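How to run a table demo on open day
Posted 16/07/2018 by Carmela Sartori

Writing this up fast before I forget it all. We had the Iltport open day and I ran the table-clearing demo with the two-arm setup. People asked for the steps. So, steps.

What you need
One table, light top if you have it. Dark mat, matte. A few everyday things with different feels: something stiff, something soft, a drink cup. One paper shopping bag that stands up by itself. Budget was 800 for everything that wasn't robot and we came in under.

Step 1. Set the table the night before. Mat first, then objects, then tape marks on your own paper sketch so you can put stuff back in the same place. Don't mark the mat, it confuses the newer vision build.

Step 2. Power up arms. Wait for both to home. Load the Brinel profile, not the Caruso one. Caruso is tuned for boxes and closes way too hard on anything with a lid.

Step 3. Soft item first. Bags are the crowd pleaser, they hang and swing and everyone leans in. Slow the wrist to half speed or it swings to much.
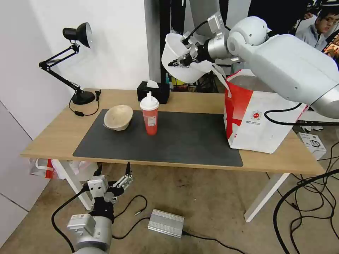
How long should one run take?
Plan on four minutes with talking, two without. Longer than that and the back row wanders off to the Huketti stand for the free pens.

Step 4. Reset between groups. One person resets, one person talks. Never the same person. I tried both for the first group and skipped the gripper check, had to stop halfway and start over.

Step 5. Stop button stays in somebody's hand the whole time. Not on the desk. In the hand. Check it at the start of each group, out loud, so visitors hear it.

Step 6. Cup. Save it for the end. Approach from the side, low speed, force limit at 1334 in the profile (raw units, leave them alone). Close, pause one full second, then lift. If the lid pops you're closing too high or too hard, back off and try agian. 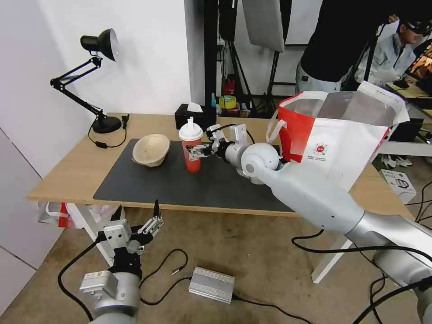
Picking a cup is its own little job. You want one visitors recognize right away and one the fingers can get around. A domed lid with a short straw, like on this one, means you can't come straight down from the top, so program the side grasp and leave it. Color in the drink helps too, the red-orange reads well from the second row. Do a dry run with an empty cup first, then a full one, they behave nothing alike.

Step 7. Questions. Leave five minutes. You will get "can it do my dishes" every single group. Have an answer ready.

Shutting down
Open both grippers. Park arms. Save the log before you kill power. I lost run 2306 by pulling the plug too soon, and it was the best one of the day.

Next one's later in July. Will add the floor plan when I find it.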